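3.2 The work corner

The second room in the Halvorsen building was fitted out as a small work corner. We chose it because most of what we wanted to record about wear and placement could be found on one piece of furniture: a white desk with a smooth matte top and rounded corners. Alvar Moen and Zulema Pereyra made the room survey in May, using the same form as for the other rooms.

The form has three parts. The first covers the top of the desk, where the surveyor notes any scuffs or smudges and sketches where they lie. Light marks on a white surface are easy to miss, so the top was checked once in morning light and again at 4 p.m. with the blinds down. Marks that showed up only once were kept in the record but left out of the totals.

The second part covers the legs and the floor near them. Parquet laid in a herringbone pattern hides small scratches along the seams, and Pereyra went over those strips by hand. Darker spots were entered separately from scratches, as we could not tell old stains from recent ones.

The third part deals with objects left on the desk. Drink bottles matter most here. A bottle standing within 15 centimetres of an edge was entered as "near edge", whatever its size or how full it was. Bottle colour and cap colour were written down so that the same bottle could be recognized on a later visit.

Figure 4 gives four views of the desk. The blue sticker with the number 4, visible in the second and third views, is on the nearer leg.
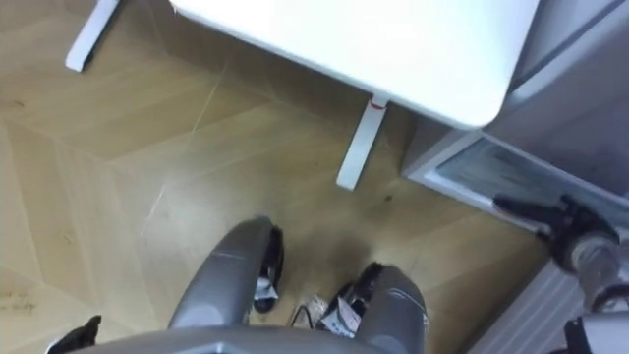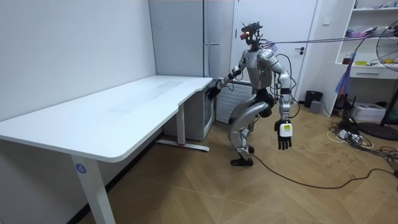
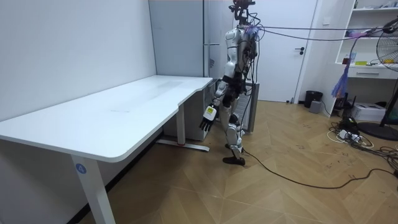
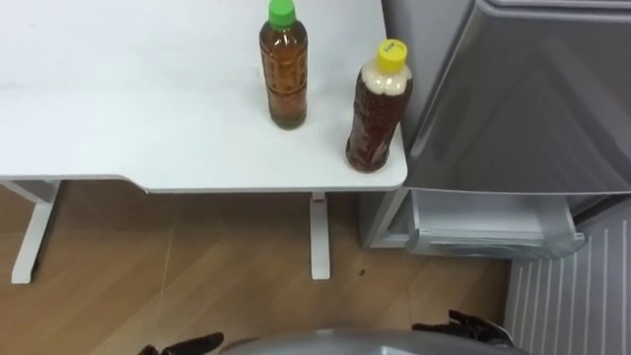 3.3 Scoring

Each form was scored twice, first by the surveyor and then by Sigrun Rustad, who had not been in the room. Where the two scores differed by more than one point, Kerstin Haugland made the final call from the sketches. Floor marks caused more disagreement than desk marks, mainly over where one mark ended and the next began. The scores for all rooms are listed in Table 2.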